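Backup retention, second pass
Sunday, November 5, 2023

The old scheme kept daily copies of everything forever. That worked until the Goltura drive hit 700 GB used, at which point the nightly job began failing without a useful error. The log said "write error 388" and stopped.

I moved to a tiered schedule. Dailies are kept for two weeks, weeklies for three months, monthlies for two years. Pruning runs after the backup finishes, never before, so a failed run can't delete the last good copy. The first prune took most of a night. Later ones take a few minutes.

Small files were the real cost. The mail archive alone holds 2000 folders, and the tool opens every one to compare timestamps. I now pack the archive into one file per year before it goes to the drive. Closed years never change, so they get skipped.
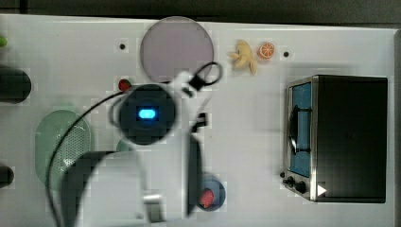
Perić wrote in to ask why I don't compare checksums and drop timestamps altogether. Timestamps lie after a restore, the message went on, and a full hash once a month would catch silent damage too.

Fair point. A full hash reads the entire drive, and mine is slow over USB. I've set one to run on the first Saturday in December and will post the timing. The offsite copy on Sidilton still uses the old schedule.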